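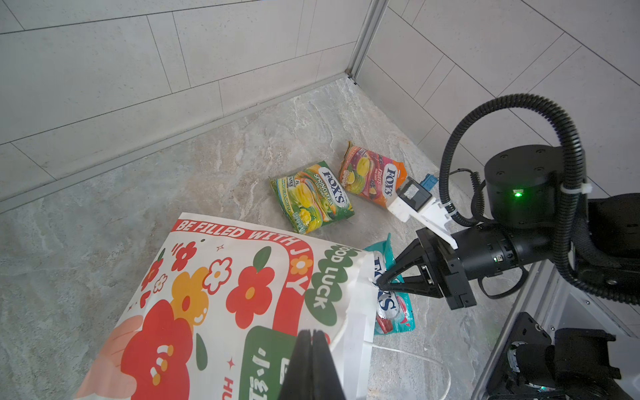
The engineer who ran the gripper comparison at Zirnasier would prefer to talk about fingertips. Arms get the attention, she says, but most of a bad week in her lab can be traced to the last inch of the machine. Her team spent July trying two sets of fingers on the same pair of arms, one set from Steltance and one made in-house, and the job they settled on was packing a gift bag with candy. A candy bag is harder to hold than it looks. The turquoise one has to be pinched near its top, with the points of the fingers, while it lies partly under the side of the gift bag. "If you grab the middle, you are squeezing candy," she says. "The shape changes under you. At the top you have something close to a flat sheet, and you can plan for a flat sheet."

The paper bag gets its own share of complaints. It tips over easily, and the arms have to deal with it wherever it ends up. One arm is meant to steady it while the other does the loading. "People ask why we don't tape it down," she says. "You could. Then you have tested a taped bag."

Each set of fingers got 144 runs, with the same controller settings for both. The Steltance fingers were the easier ones to live with. They went on straight, and they stayed where they were put. The in-house set did better on thin edges but needed its alignment checked every morning. She will not name a winner. For boxes and bottles she would take the Steltance set. For anything in a crinkly wrapper she would put up with the morning check.

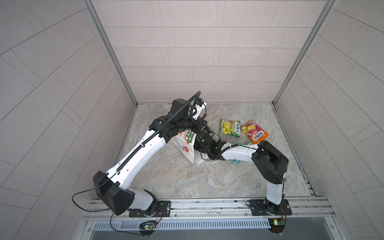

Two arms on one rail, with both grippers at the paper bag.

The cameras turned into a second project. The team had planned to rely on the fixed view, which takes in the whole floor and both arms. It was fine for finding the bag. It was much less use once the grippers came together, when an arm could block the very thing it was reaching for. "You see the forearm very well," she says. The wrist view went the other way. It was good up close and told the operator little about where the other elbow was going. They now record both and let the software, a package called Arix, line them up afterward.

That lining up was where the delay came in. Early on, one camera stream lagged the other by 300 milliseconds, and a grip that looked late on screen had been on time. She thinks several of the first runs were judged unfairly because of it, and they were done over. "I was ready to blame the fingers," she says. "I had written half the email."

The next round will use a softer pad from Kauppinen on the same tasks. She has asked for spares this time -- the last sample came as a single pair, and a torn pad cost the team more than two days. She also wants to try paper bags with stiffer handles, though she doubts it will help much. String is still string, she says, and the fingers she has now are not good at it.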